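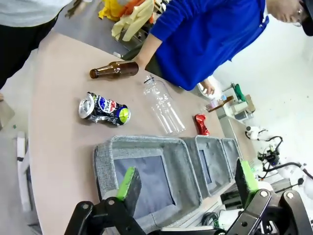

Chapter 2
Sorting What We Throw Away

Most of what ends up in a household trash can was a container first. It held a drink, a meal or a bar of soap, and its working life was over in minutes. What happens next depends on which bin it goes into, and that choice is made by hand, at home or at work, long before a truck arrives.

This chapter deals with three materials: glass, aluminum and plastic. Each is sorted for a different reason. Glass is heavy and breaks, and the pieces get into everything else. Aluminum can be melted and rolled again many times. Plastic is the hard one — two bottles that look alike may be made of different resins, and a cap is often not the same plastic as the bottle under it.

We will follow the town of Gunarov, where 26 households kept their containers apart for 30 days and wrote down what went where. Their notes, collected by Yesenia Restrepo, appear in Section 2.3.

Before you read on, save your own empty containers for one day. Lay them out on a table and sort them by material. Set aside anything you are unsure of. You will need that pile for Activity 2.1.

Key terms: resin, cullet, contamination, sorting at the source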